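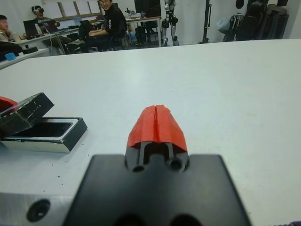 Une cliente de la première heure nous a écrit que notre moutarde, franchement, ne piquait plus depuis deux ans, et qu'elle en mettait désormais à son petit-fils. La lettre est affichée dans notre atelier de Plullura. Elle a fait plus pour la maison que bien des études de marché.

La moutarderie Musero lance donc en octobre la Kuo, une moutarde à l'ancienne qui pique. Il a fallu 82 essais pour y parvenir, dont un certain nombre ont été goûtés à jeun, ce que nous déconseillons. Les graines sont broyées à la meule de pierre, puis reposent 4 jours dans un vinaigre de cidre de la vallée de Husden. La recette ne contient ni sucre ni miel — le service commercial a insisté, il a perdu.

La première cuvée compte 1 102 pots, numérotés à la main par une équipe dont l'écriture se dégrade sensiblement après le 60. 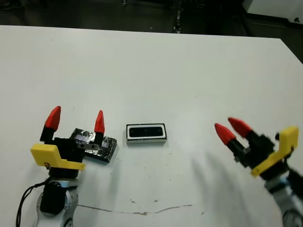
Le pot, en grès, ferme avec un bouchon de liège. Il est repris en boutique contre une remise sur le suivant, à condition d'être vide et, si possible, rincé. Notre moutarde douce reste au catalogue pour les palais prudents et les petits-fils.

La Kuo sera vendue à la boutique de Plullura et chez les épiciers partenaires, dont la liste est envoyée sur demande. Des échantillons sont réservés à la presse, qui voudra bien prévoir du pain.

Contact presse : Moutarderie Musero, service communication, Plullura. Réponse le matin, avant 11 heures.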